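Takinine通信 水まわりの話

2023-01-19

今回は洗面カウンターで食器を洗う話。前から書く書くと言っていて延び延びになってました。時間ないので箇条書きみたいな文になります、すみません。

まず前提。うちの作業部屋、台所がない。あるのは黒いカウンターに埋めこんだ白い四角の洗面ボウルだけ。お茶もスープも昼ごはんもここで飲み食いするので、洗いものもここ。去年の5月にZotholmの建物に移ってきてからずっとこれです。慣れました。慣れたけど、台所の流しと同じつもりでやると失敗する。

何が違うか。浅い。とにかく浅い。台所の流しなら器を沈めておけるのに、洗面のほうは器ひとつ入れたらもう手の動かす場所がない。それと角が丸い。見た目はきれいだけど、器を立てかけると滑ってころんと倒れる。排水口も小さいので、ごはん粒ひとつで流れが悪くなります。

なので順番。

食べ残しは洗う前に紙でぬぐう。これが一番大事。洗面の排水はもともと食べ物を流すようにできてないです。油もの、カレー、味噌汁のわかめ、全部だめ。紙でぬぐってゴミ箱へ。引っ越してすぐのころ、横着してうどんの汁をそのまま流して、翌週に水が引かなくなりました。下のトラップ外して掃除。二度とやりたくない。

次、器はボウルの中に置かない。カウンターの上に置く。左にこれから洗うもの、右に洗ったもの。ひとつずつ手に持って、ボウルの上で洗う。左右は逆でもいいけど、途中で入れ替えるとわからなくなる。うちの茶色っぽい小鉢、全部同じ色なので、ほんとに区別つかないです。一回、洗ってない方をそのまま棚にしまった人がいる。私です。

水は細く。勢いよく出すと浅いボウルではねて、カウンターも服も水びたし。白いシャツの日は特に注意。袖はまくってから始めること、途中でまくろうとすると泡がつく。

スポンジか布か。これは前号でアンケートみたいなことをしたら、布派が意外と多くて驚きました。スポンジはSkakeldaleの安いのを4個まとめて買っていて、一個だいたいひと月で交代。へたってくしゃくしゃになったものは捨てずに、最後にボウルの掃除に使います。布は乾くのが早いのがいい。ただ干す場所がない。蛇口にひっかけると水を出すたびに濡れるので、結局いつも濡れてる布になってしまう。干し場所のいい案あったら教えてください。

洗剤は少なめに。400ミリのボトルに水で薄めたのを作っておいて、それをちょっとだけ。原液だとすすぎが終わらない。浅いところに泡がたまって、流しても流しても泡。薄めたのは長く置かないで、早めに使いきってくださいね。

すすぎは、器のふちを持って、内側、外側、裏の高台の順。裏を忘れがち。裏に洗剤が残ったまま重ねると、下の器の中にぽたっと落ちるので。

一回に洗うのは最大12個までにしてます。それ以上になると右の置き場所がなくなって積みはじめるし、積むと崩れる。お客さんの多い日は二回に分けるか、紙皿にする。紙皿でいいと思います、正直。

それからカウンターの黒。水あとが本当に目立つ。白い筋の模様が入っているからごまかせるかと思ったら、ごまかせなかった。乾いてから拭いても白いもやもやが残ります。濡れているうちに拭く。乾いた布でさっと。30秒で終わるので、洗った人がそのまま拭いてください。あとでやろうと思うとやらない。黒い蛇口も同じです。根もとのところに輪っかみたいに水あかがつくので、指に布をまいてくるっと。

白いボウルのほうは逆で、汚れは見えやすいけど落としやすい。つやがあるうちは洗剤とやわらかいスポンジで十分。研磨剤入りのクレンザーは使わないこと。細かい傷がついて、そこにお茶の色が入ります。前の部屋の洗面がそれでずっと茶色かった。お茶の色がついたときは重曹を水でといてペーストにして、しばらく置いてからなでるように。ゴシゴシしない。

排水口は週に一回、ゴミ受けを外して歯ブラシ。髪の毛と茶葉がからまってすごいことになってます。見ないふりしてる人、見てください。ゴミ受けの網はMarinoの細かい目のを試しているところで、茶葉はよく止まる。ただ目が細かい分すぐつまる。一長一短。もう少し使ってみてから次の号でまた書きます。

床のこと。タイルなので水がはねると滑ります。あと洗面のまわりの床にコードや電源タップを置いたままにしない。これは前から言ってるけど、もう一回言います。洗いものの前に、足もとと後ろをさっと見る。水とコードは離す。コードはまとめて壁ぎわへ寄せてくださいい。

小鉢の話も少しだけ。いま使っている茶色っぽいやつ、軽くて片手でふちをつまめるのがいいです。深さもちょうどよくて、スープにも漬物にもヨーグルトにも使える。重ねるとくっついて抜けなくなることがあって、そのときは外側だけぬるま湯につけてしばらく待つ。無理にひねらないこと。欲しいという声があったので、取り寄せできるか聞いてみます。数がまとまれば送料が安くなるはず。希望の人は受付の紙に名前だけ書いておいて下さい。

乾かすのは伏せておくだけ。ふきんで拭くとそのふきんがまた濡れるので。ただ、べたっと伏せると中に湿気がこもるから、割り箸を一本かませて少しすきまをあける。これだけで乾きが全然ちがいます。割り箸は使いまわさないで。乾いたら棚に戻す、朝まで出しっぱなしにしない。朝いちばんに手を洗いに来た人が困ります。

質問がひとつ来ていたので返事。「手を洗うところで食器を洗うのは気になる」とのこと。気持ちはわかります。うちでは食器の前に一度ボウルをさっと洗って流す、器をボウルの底に直接つけない、この二つでやってます。それでも気になる人は洗い桶を使うといい。小さいたためる桶なら浅いボウルの上にも乗ります。ぐらぐらするけど。

次号は棚の中の整理と、できれば布の干し場所の続き。あと前号の訂正、重曹の分量のところ、大さじと書いたのは小さじのまちがいでした。すみません。ではまた。
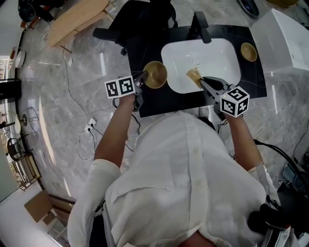

洗面カウンターで洗いもの。小鉢は左と右に分けて。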